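Quiénes somos
Escuela de Encuadernación y Restauración Guérin
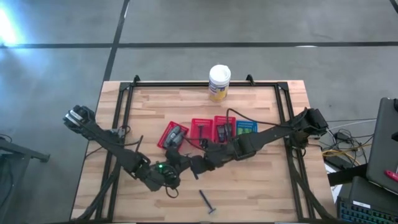

La Escuela Guérin enseña encuadernación artesanal, conservación de papel y restauración de libros. Ofrecemos formación para personas que empiezan desde cero y cursos de perfeccionamiento para profesionales de archivos, bibliotecas y librerías de viejo.

Nuestra historia

La escuela nació como taller de encuadernación por encargo. Durante los primeros años se trabajó sobre todo para notarías y parroquias: protocolos, libros de cuentas, registros de bautismo. Las clases llegaron después, cuando varios clientes preguntaron si podían aprender a coser sus propios cuadernos. El primer grupo tuvo 11 alumnos y se reunía los martes por la tarde.

Mieczysław Sowa se incorporó como maestro encuadernador y dirige la escuela desde entonces. Se formó en encuadernación en piel y en dorado a mano, y sigue impartiendo personalmente el curso de costura sobre nervios. También redactó el manual que usamos en primero, que los alumnos reciben el día de la matrícula.

Qué enseñamos

El programa básico dura dos cursos. En el primero se trabajan el plegado, la costura, el encolado y la encuadernación en tela y media tela. En el segundo se pasa a la piel, las guardas decoradas, los cortes y las cajas de conservación. Cada alumno termina con una pequeña colección de libros hechos por él, que se lleva a casa.

El programa de restauración exige haber superado el básico o acreditar experiencia equivalente. Incluye limpieza en seco, lavado, desacidificación, injertos con papel japonés y consolidación de lomos. Seguimos un criterio de mínima intervención: si una costura original aguanta, se queda.

Los monográficos son cursos de fin de semana. Los más solicitados son el de papel marmoleado y el de encuadernación copta - este último suele llenarse en junio, con la apertura del plazo.

La biblioteca y el Fondo Rornow

La biblioteca de la escuela reúne 4000 volúmenes sobre historia del libro, tipografía y técnicas de encuadernación. El Fondo Rornow, donado por la familia del mismo nombre, contiene 103 muestrarios de papeles pintados y telas de encuadernar. Se puede consultar con cita previa. No se prestan los muestrarios, pero sí se permite fotografiarlos sin flash.

Encargos

Mantenemos el servicio de encuadernación y restauración para particulares e instituciones. Todo encargo empieza con un presupuesto por escrito, sin compromiso. Los plazos dependen del estado de la obra y se indican en el mismo presupuesto. No trabajamos con material afectado por moho activo; en esos casos orientamos al propietario sobre cómo aislarlo.

Sedes

La sede principal está en Skastden, donde se imparten los programas completos. En Vimska tenemos un aula para monográficos y para la recogida de encargos - conviene llamar antes de ir, el horario cambia en verano.

Matrícula

Las solicitudes se presentan en secretaría o mediante el formulario de contacto. Las plazas se asignan por orden de llegada y los materiales del primer trimestre están incluidos en la matrícula.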